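About Wolov

Wolov teaches robots to do small jobs by having a person do them first. We've been at it long enough to have opinions about tabletops.

Our name comes from a misread label on an old filing cabinet, and by the time anyone noticed we'd paid for the sign. We share a building with Echevarría, a joinery business that starts its saws at seven in the morning, so our most productive hours tend to fall after lunch.

What we do

A customer comes to us with a task. It's usually one that sounds easy until you try explaining it to a machine: put this on that, move those over there, don't squash anything. We skip most of the explaining. One of our operators either takes hold of the arm and guides it through the motion, or drives it from a set of hand controls. The joint positions and the camera views are saved together, and that's one demonstration. Then we do it again, with things shifted a little, because the world is rarely laid out the way it was last time.

Pruvis, our first project, ran to 497 demonstrations of a single task. Milen, the one that followed, passed 4,000 across several tasks and taught us a great deal about office chairs. We still use both sets whenever we change the way we train.

Who works here

Our operators come from dentistry, puppetry, crane driving and, in one case, cake decorating. Steady hands help. So does a high tolerance for cubes. New starters spend their first 2 weeks on the arms before anyone lets them record a thing, and they keep a notebook of every fumble – we read these with more interest than is probably kind.

We keep the bad takes as well. A dropped block and a decent recovery can be worth more to us than a perfect run, which has done wonders for morale.

At the bench
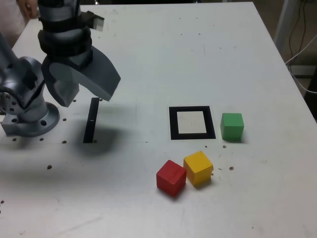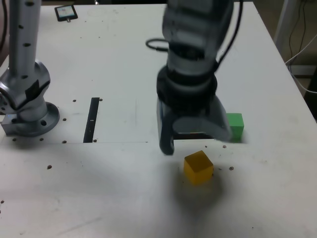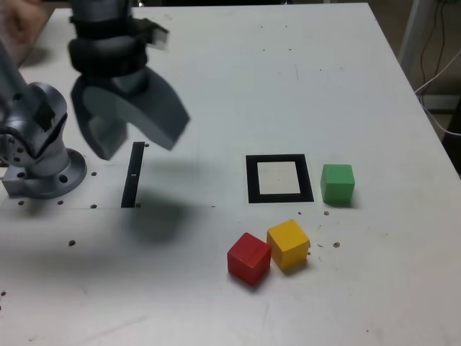 Coloured cubes and a gripper, at our usual scale of ambition.

Do I need to know how to program to teach a robot this way?

Most of our operators have never written a line of code. If you can do the job yourself and repeat it patiently, you can learn to show it to an arm, and our own staff look after the software.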